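Beanies slide off my wire hat stand

Janka Holub
I got one of those white wire hat stands, the kind with the spokes on top, to keep my winter hats off the hall shelf. Baseball caps are fine, but soft beanies end up hanging off one side. How do you get them to sit right?

Mine's on the table with the pale one on it:
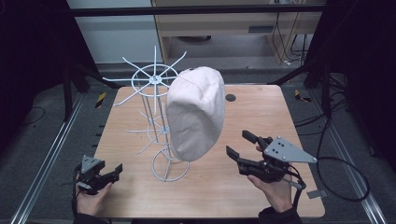 2 replies

odix46
Open the brim wide with both hands and go over a few spoke tips, then let go. Don't hook it on just one, you'll stretch the knit.

Tatus
I just fold mine in a drawer lol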